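Gestion des déchets d'emballages ménagers
Module 4 : caractérisation des flux et bilan matière d'un centre de tri
Polycopié, à lire avant la séance de travaux dirigés
Responsable du module : Domnica Munteanu. Travaux dirigés : Cleiton Marinho.

Prérequis : module 2 (collecte séparée), module 3 (échantillonnage, notamment le quartage). 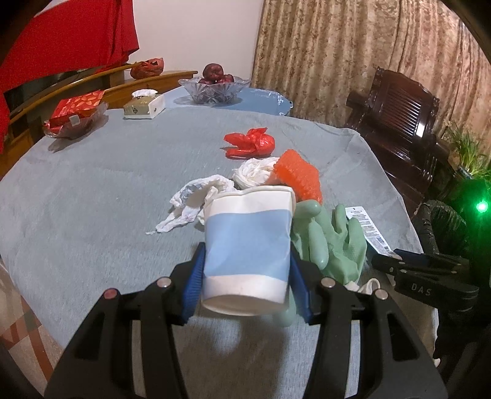 Lodska, avril

4.1 Définitions

On appelle caractérisation l'opération qui consiste à prélever un échantillon dans un flux, à le trier par catégories et à peser chaque catégorie. Le résultat est une composition massique, exprimée sur brut (matière telle que reçue) ou sur sec (après étuvage). Les deux bases ne se mélangent pas dans un même tableau. L'erreur est fréquente dans les copies : une masse de papier-carton sur brut est comparée à une masse de plastiques sur sec, ce qui surestime la part fibreuse.

Le gisement désigne la quantité totale d'un matériau présente dans les déchets du territoire, toutes filières confondues. Le taux de captation est le rapport entre la quantité effectivement collectée dans le bac de tri et le gisement. Il ne renseigne pas sur la qualité du flux. Un territoire peut afficher une captation élevée et un taux de refus élevé en même temps.

Le taux de refus se calcule à l'entrée du centre (refus de caractérisation) ou à la sortie (refus de process). Le second est normalement supérieur au premier : il inclut des matériaux conformes à la consigne mais perdus par la chaîne, par exemple des éléments trop petits, imbriqués ou souillés.

4.2 Rappel sur la chaîne de tri

Ordre usuel des équipements : trémie et ouvreur de sacs, trommel, séparateur balistique, séparateur magnétique, tri optique, machine à courants de Foucault, contrôle manuel, presse à balles.

Le séparateur balistique répartit le flux en trois : corps plats (2D), corps creux (3D), fines. L'inclinaison du plan et la vitesse des pales sont les deux réglages principaux. Un corps creux fortement écrasé se comporte comme un corps plat et part avec les fibres. La consigne locale doit donc préciser l'état dans lequel l'usager dépose l'emballage ; dans la plupart des cours de terrain étudiés en annexe B, ce point est absent.

Le tri optique repose sur la réflectance dans le proche infrarouge. Le capteur identifie le matériau de surface. Trois limites à retenir :
- les plastiques teintés au noir de carbone absorbent le rayonnement et ne sont pas reconnus ;
- un manchon ou une étiquette couvrante d'un autre polymère fausse la lecture ;
- un complexe papier-polymère est lu selon la face exposée.

La troisième limite concerne en particulier les récipients en papier à usage unique, dont la paroi intérieure est en général revêtue d'une couche barrière. Leur orientation dépend de la nature de cette couche et du repulpage pratiqué par le papetier en aval.

4.3 Bilan matière

Notations : E, masse entrante ; S, masse de la fraction valorisée ; R, masse des refus ; x et y, teneurs en matériau cible dans E et dans S.

Conservation de la masse : E = S + R
Rendement matière : S / E
Taux de récupération du matériau cible : (S · y) / (E · x)
Pureté : y

Rendement et récupération sont à distinguer. Le rendement dépend de la composition du flux entrant, la récupération décrit les performances de l'équipement. Deux centres ne peuvent être comparés que sur la seconde grandeur, à granulométrie voisine.

Exemple traité. L'échantillon provient de la collecte sélective de Stutau, masse brute 233 kg, maille de coupure du trommel 100 mm. La caractérisation donne un refus de près de 22 %. Les élèves détermineront S en négligeant les pertes en eau, puis reprendront le calcul en supposant que le passant du trommel rejoint entièrement les refus. La seconde hypothèse est pessimiste mais correspond à une installation sans reprise des petits éléments.

4.4 Nomenclature et cas limites

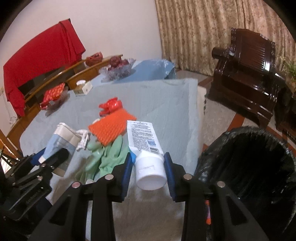

La grille de tri manuel employée en travaux dirigés comporte 21 catégories, regroupées en familles (fibreux, plastiques rigides, plastiques souples, métaux, verre, refus). L'affectation se fait selon le matériau majoritaire en masse, puis selon la rigidité. Les opérateurs hésitent surtout sur les objets dont les parties n'ont pas la même tenue mécanique. Le tube à presser en est le cas type : une extrémité plate sertie, un corps déformable qui garde les plis, un large bouchon cylindrique dont la masse n'est pas négligeable devant celle de la gaine. On le pèse bouchon en place et on le classe en plastiques rigides, avec mention « tube » dans la colonne observations. Le code-barres et le code QR imprimés au dos servent à retrouver la référence commerciale et, lorsque le fabricant la publie, la composition de l'emballage ; ils ne remplacent pas la mesure infrarouge. Le contenu résiduel est compté avec l'emballage si la base est le brut. Dans le cas contraire, il est vidé, pesé à part et reporté en ligne « produit résiduel ».

Éléments imbriqués : séparer si la séparation se fait à la main sans outil, sinon affecter l'ensemble à la catégorie « imbriqués ».

4.5 Travail demandé

Exercice 1. Établir le bilan de l'exemple 4.3 dans les deux hypothèses.
Exercice 2. À partir du tableau de l'annexe A (installation d'Irnuvance), calculer la récupération par famille et commenter l'écart entre corps plats et corps creux.
Exercice 3. Proposer une modification de la maille du trommel et discuter son effet sur la pureté des fibreux.

Comptes rendus par binôme, deux pages hors annexes, unités obligatoires dans tous les tableaux. À remettre à Cleiton Marinho au début de la séance suivante. Les fiches de pesée vierges sont disponibles au secrétariat auprès de Stela Surdu.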